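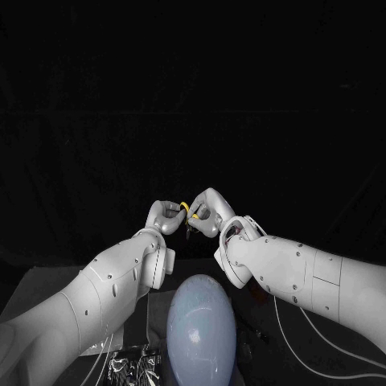 FIDWOOD, Friday, September 30, 2022

I have never been able to tie a balloon. I can blow one up (eventually, with a lot of puffing and a hand on the kitchen counter), but the moment I have to stretch the neck round two fingers and poke the end through the loop, everything goes wrong. Off it shoots behind the sofa, and I'm left holding a bit of string. For years I got away with it by being the one who did the sandwiches.

Then my sister asked me to do the balloons for our parents' anniversary, and I said yes before she'd finished the sentence, because she'd just driven me to the station and I was feeling grateful. She wanted an arch. An arch! I went straight to Babalola, the party shop on the corner of our high street, and stood in front of a wall of little packets feeling faint.

I had thought balloons came in red, blue and yellow. Babalola sells nine different blues. I held two of them up to the window for ages and came home with the paler one, plus a bag of bits and pieces that the woman on the till said I'd want: thin coloured loops, flat clips, ribbon, sticky dots, and a length of plastic strip with holes in it that I took for part of a fish tank. The whole lot came to £49, and I hadn't even bought a pump.

The loops were what I took to first. They're the sort of thing you'd find at the bottom of a drawer and throw away, but I spent a whole evening on the settee stretching a yellow one between my fingers and looping it on and off a rolled-up tea towel, pretending the tea towel was a balloon. A small ring is harder to hold than you'd think. You need to pinch it on both sides, and if one side goes, the whole thing pings across the carpet. I found one in my slipper the next morning.

It was the shop that put me on to Efren Lumanlan. He does weddings and shop openings and he runs an evening class in the back of the library, £30 with all your balloons included, and there was one place left. I signed up on the spot. My husband asked whether there would be a certificate. There isn't, though I did ask.

What I liked about Efren straight away was that he started with the boring parts. We spent the first half hour on tables. He lays a dark cloth down before he opens a single packet, partly so he can see what he's doing with the pale colours and partly because a bare table has splinters and crumbs and all kinds of sharp little horrors on it. I went home and ran my hand over our dining table and, yes, he has a point. Two of my practice balloons had gone bang on that table and I'd blamed the balloons.

"You're all in a hurry," he told us, while somebody's went whizzing past his ear. "Let it sit there. It won't run away." It did roll off, quite often, but I knew what he meant.
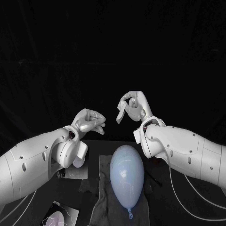
BABALOLA'S BACK ROOM, October

A fortnight on, and I've been let loose in the room behind the shop, where a few of us from the class now go to practise. I've bought the pump. It's a Skillex, the hand kind, and I love it more than I've loved any kitchen gadget I own. You push and it fills, you pull and it fills again, and there's none of that light-headed business. The electric ones are faster but they make such a racket that I kept jumping and letting go of the nozzle.

The thing I'd got wrong all along was the size. I had been filling every balloon until it was tight as a drum, thinking that was better value. It leaves you no neck to tie! Efren has us fill them and then let a little air back out, until the balloon is properly round and a bit soft when you press it, and suddenly there's a good long tail to work with. I could have wept. All those parties.

He's also very strict on matching. If you're making an arch you want the balloons in each cluster to be the same size, and your eye is useless for this after the first dozen, so he uses a cardboard box with a hole cut in it. If the balloon brushes the sides, it's right. I made mine out of a Ladex box that a lamp came in, and I cut the hole with nail scissors, so it's more of an egg than a circle. My clusters of four have a slight lean. I've decided it's a style.

For tying, I use my own fingers when I'm feeling brave and a clip when I'm not. Some people in the class are snobbish about clips. I'm not among them. You twist the neck, fold it over, press the clip on, and you can go and put the kettle on without keeping one ear open for hissing. The flat strips are fiddly in a different way, and I still tend to drop them. Ribbon goes on last, always, and curls much better if you pull it along the back of the scissors slowly. 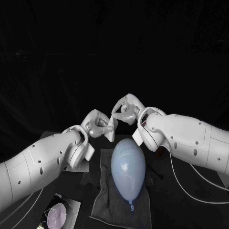
Pale blue, I should say, was the right choice in the end. Against anything dark it looks lovely and soft, and my mum's curtains are navy, so I'm planning to put the arch right in front of them and not bother with flowers at all. My sister wants to add silver. We are still discussing the silver.

The sum I've been avoiding is how many we need. Efren looked at my drawing of the arch, turned it the other way up, and said 90. I'd bought enough for half that, so it was back to the shop for more of the same blue, and do check the packet when you do this, because one of mine was a shade greener and I only noticed after I'd blown up six of them. They're in the bathroom now. My husband has got used to them.

As for timing, ordinary air-filled ones will keep nicely overnight if the room's cool and you keep them away from the radiator and the cat. I'm going to start on the Friday after tea, do the clusters in front of the telly, and thread them on to the fish-tank strip in the morning when there's someone tall in the house. The ladder's already in the hall. If you're coming to help, please take your rings off and bring your own scissors, as mine are still stuck up with tape from the box.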